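Guvholm 638 Board Oil

Food-safe mineral oil for wooden chopping boards, worktops, rolling pins and spoons. Clear, no scent, no colour. Supplied in a tin with a screw cap and a pull-out spout.

Product code: 1203
Contents: 638 ml
Base: white mineral oil, food grade
Solvent: none
Shelf life once opened: 50 months

The oil soaks into the grain and slows the uptake of water. It does not form a film, so knife marks can be sanded and oiled again without stripping the board first. Suitable for beech, maple, oak, walnut and acacia. Not suitable for boards that have been varnished or lacquered.

Rectangular boards should be oiled on both faces and all four edges. End grain takes up more oil than the faces and may need a further coat on the same day.

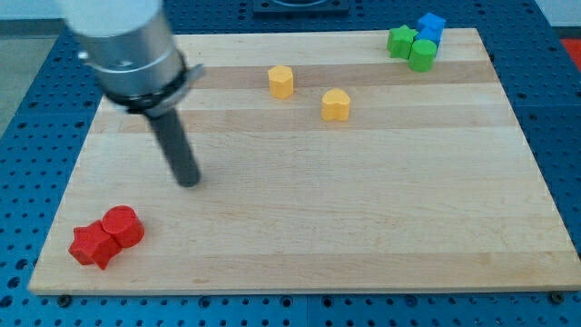
Directions for use

Wash the board in warm water and leave it to dry on edge overnight. Sand lightly if the grain has lifted. Pour a small amount on to a lint-free cloth and work it along the grain. Leave for 8 hours, then wipe off any oil left on the surface. New boards need three coats. After that, oil when water no longer beads.

Do not put oiled boards in the dishwasher.

Storage

Keep upright between 5 and 30 °C. The oil may turn cloudy in a cold shed or van and will clear at room temperature.

Ordering

Single tins and cases of 8 are sent from the Hostley depot. Trade customers in Kinville can collect from the counter. The Châu board wax is listed separately and may be used over this oil once the last coat has been wiped down.

Page revised 20 May 2022. The old 500 ml tin was withdrawn the previous November.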